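Korkard Lab Teaches Robot Arm to Admit When a Brick Isn't Seated

DRUNTON, October — Researchers at Korkard Robotics today released Castano, a training method that helps a robot arm place small plastic bricks and then decide, with some humility, whether it did the job properly.

Most learned assembly systems have the confidence of a man who has thrown away the instructions. They press, let go and move on. Castano adds a second, smaller model that reads the forces at the fingers during each press and gives the placement a score. A low score sends the arm back for another try before the next brick is touched. 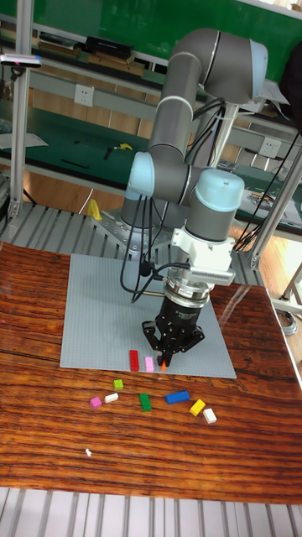 The team trained the method on 900 demonstrations, collected over 11 weeks by staff who now have strong feelings about studs. In tests on brick layouts the arm had not been trained on, Castano finished 70 percent of builds without human help. The same arm without the scoring model finished 29 percent, and reported no concerns.

Failures that remain are mostly with the smallest bricks, which tend to tilt as the fingers open. The lab is working on this and asks for patience — the bricks have not been asked.

The method runs on a standard six-axis arm with a three-fingered gripper and needs no changes to the parts being assembled. Korkard plans to try it next on electrical connectors, where a half-seated part costs more than a crooked wall.

The paper, code and training data, along with the Kwofie set of brick layouts used for testing, are available on request from the Korkard press office in Drunton.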